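Werkstatt-Tipps: Wenn der Sortiertisch automatisch läuft

Seit bei uns in Brumov zwei Arme am Sortiertisch arbeiten, werde ich dauernd gefragt, ob ich jetzt nichts mehr zu tun habe. Schön wär's! Ich mache andere Sachen als früher, und ein paar davon musste ich mir mühsam angewöhnen. Deshalb schreibe ich mal auf, was sich bei uns bewährt hat, vielleicht steht bei euch ja auch bald so ein Tisch.
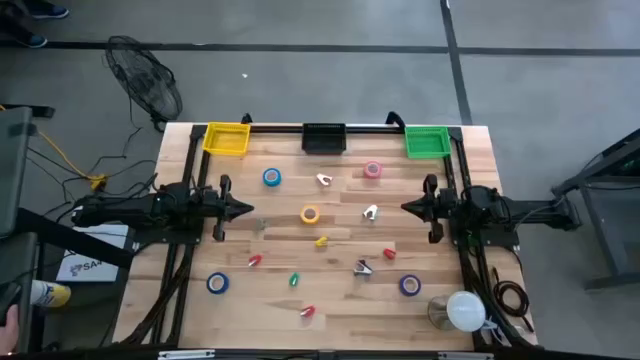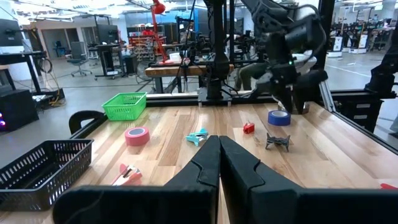
Kleinkram auf dem Holztisch: Klebebandrollen und anderes, dazu Körbe am Rand.

Körbe bleiben, wo sie sind. Klingt banal, ist aber der Punkt, an dem wir am Anfang ständig gescheitert sind. Früher habe ich mir den Korb einfach rangezogen, wenn ich faul war (also immer). Jetzt hat jeder Korb seinen festen Platz, und wer ihn zum Ausleeren wegnimmt, stellt ihn genauso wieder hin. Ein Streifen Malerkrepp als Markierung reicht völlig.

Verschiedene Farben kaufen! Wir hatten zuerst lauter gleiche Körbe und jede Schicht hat sie verwechselt. Mit Gelb, Grün und Schwarz kann man sich quer durch die Halle zurufen, welcher voll ist.

Klebebandrollen flach hinlegen. Hochkant rollen sie weg, am liebsten unter den Nachbartisch, und dann kriecht wieder jemand auf allen vieren herum. Bei Büroklammern und Clips hilft es, sie mit etwas Abstand zu verteilen. Ein Häufchen ist für die Greifer eine Zumutung, und für mich ehrlich gesagt auch.

Kabel am Boden: da bin ich inzwischen pingelig. Mit den Armen kamen bei uns auch mehr Verlängerungen, und ich habe mich zweimal fast hingelegt. Montags vor Schichtbeginn gehe ich einmal um den Tisch und schiebe alles aus dem Laufweg. Kabelbrücken von der Rolle kann man übrigens mit einer stabilen Schere kürzen, die muss man nicht passend bestellen.

Den Holztisch wische ich nur nebelfeucht ab und gleich trocken nach. Kleberreste von den Bändern gehen mit einem Tropfen Speiseöl weg, kurz einwirken lassen, dann mit Spüli hinterher. Und bitte erst wischen, wenn die Anlage wirklich steht und gesichert ist, auch wenn es nur der eine Fleck ist.

Was sich für uns Leute geändert hat? Vorher habe ich in einer Schicht fast 100 Teile pro Stunde in die Hand genommen, und abends taten mir die Handgelenke weh. Das ist weg. Dafür stehe ich mehr herum und gucke, und das macht auf eine andere Art müde. Wir wechseln deswegen alle 70 Minuten durch, einer beim Tisch, einer beim Packen. Die Kollegen in Clusimberg machen es ohne Wechsel und stöhnen.

Noch was zum Schluss: Legt euch ein Heft neben den Tisch. Echtes Papier, mit Stift an der Schnur. Da kommt rein, was hängen geblieben ist und was man selbst umgelegt hat. Unseres ist schon das zweite, das erste war im Dezember voll.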